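Thread on the liturgical records project at Ellum, for anyone in other parishes doing the same work. Mostly about sacramental registers. 1/

Background: the parish at Ellum kept baptism, marriage, and burial registers in separate books until the merger with Itell. After that, both churches wrote into one set, and the clerk at Itell used a different numbering system. The books overlap for six years. 2/

We have 597 baptism entries from the overlap. Of these, 138 appear in both sets. The duplicates do not always agree. Most often the date differs, with one book giving the day of birth and the other the day of baptism, both under the column heading "Date." 3/

Rule we settled on: transcribe each book as written, with its own reference, and link the two entries in a third field. Do not merge them. Once merged, you lose the evidence for which clerk wrote what, and you will need it when someone asks for a certificate. 4/

Sponsors. The Ellum book lists godparents in Latin, given name first, often in the ablative. The Itell book uses English. "Jacobo" and "James" are the same man if the surname and the child match. Leave the Latin form in the transcription and put the English in the index only. 5/

Marginal notes matter more than the entries do for canonical purposes. Confirmation, marriage, ordination, and religious profession should all be noted next to the baptism. Itell was careful about this. Ellum stopped for long stretches. Check the marriage register before you state that a person is free to marry. 6/ 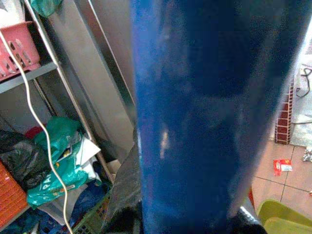 Storage. The registers are now in the old sacristy at Hauser Street, in a locked steel cabinet, spines vertical, with the two oversize books lying flat. Supplies stay out of the cabinet. Open metal shelving with a pink slotted basket and a green plastic bag on it is fine for altar linens waiting to be sorted, but a register should never go there. Thin rails mark a binding, and an open shelf has no lock. 7/

Humidity: we log it once a day in a notebook next to the cabinet. A strip gauge is enough for a parish. If a book smells of mold, keep it apart from the others and call the diocesan archive before you open it. Do not dry it near a radiator. 8/

Photographing. Use a cradle, no flash, one page per file. File name is the book code, then the page, then a letter for any loose insert. Inserts go back at the same opening. We found dispensation letters tucked between pages with no reference to them in the entry. Those get their own line in the index. 9/

Access. Baptismal records of living people are not public. We answer requests from the person named, or from a parish preparing a sacrament. Family history requests get a transcript of older entries, with adoption and legitimacy notes withheld. Your diocese will have its own cutoff, so ask for it in writing. 10/

Wondon has asked whether its mission book should be included. Priests from Ellum rode out there in February most years and wrote up the baptisms when they got back, so some Wondon children are in the Ellum register with no place given. We are treating the mission book as a third source, same rule as above. 11/

Index status as of December 17, 2020: baptisms done, marriages half done, burials not started. The burial register has a second numbering sequence in pencil that matches neither the plot map nor the page order. If your parish has seen a pencil sequence like this, please reply with the years it covers. 12/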